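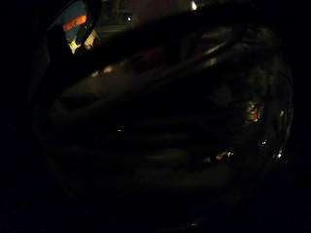
Trornau, a little after the lights went down.

So I've been quiet this month, and the reason is flowers. I signed up to help gather examples for Listulov, the learning system Azucena Solís has been building at Anent, and my part is handovers and wrapping. You hold the gripper in your hand, you do the task the way you'd want a robot to do it, and you save the take. Then you do it again. And again!

The target is 1,000 takes by the end of September. My best evening so far was 86, and 17 of those got tossed the next morning (I rush when I'm hungry - Azucena can spot it in the motion plots). She'd take a slow, boring grab over a fast one any time, and she wants plenty of variety too, so we keep changing the angle, the height and who's on the other end.

Gloves on for all of it, which I still haven't gotten used to. My hands feel like somebody else's by nine o'clock.
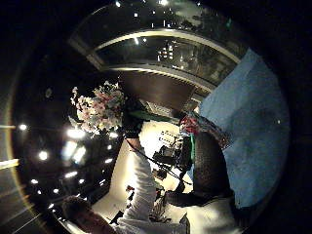 Do the bad takes ever get used?
Some do. If the grab slips and you recover, Azucena keeps it and tags it, so the system gets to learn what fixing a mistake looks like. The ones where I just stop and scratch my nose get deleted.

Next up is folding the paper, 14 different ways if I read her list right. I've been practicing at home on the gas bill.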